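Elum Visitor Services Listings

Plain-text listings of public services for visitors to the island of Elum: post, banking, ferries, clinics and permits. Maintained as part of the Stevis travel data project.

Contents

The release holds 1,328 records in one tab-separated file, listings.tsv. Of these, 58 are post offices or postal counters and 48 are ferry or bus stops. Each record has a name, category, village, opening hours and a free-text note of up to 800 characters.

Hours are local time in 24-hour form. A blank field means the hours are unknown. Places that close for lunch have two ranges separated by a semicolon. 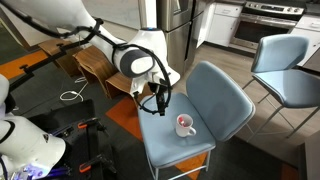 Place names

Village names follow the road signs. Where the harbour timetable uses another spelling, it is kept in the alt_name column. Raju and Raju Pier are separate entries: the bank and clinic are in the village, the ticket office is at the pier.

Known gaps

Hotel desks that accept post are listed only on the west coast. Low-season ferry times from Kodier are missing after 17:00. Cash machines inside shops carry the shop's hours.

Updates

The file is rebuilt each January. Corrections sent between builds go into patches.tsv, which uses the same columns and should be applied last.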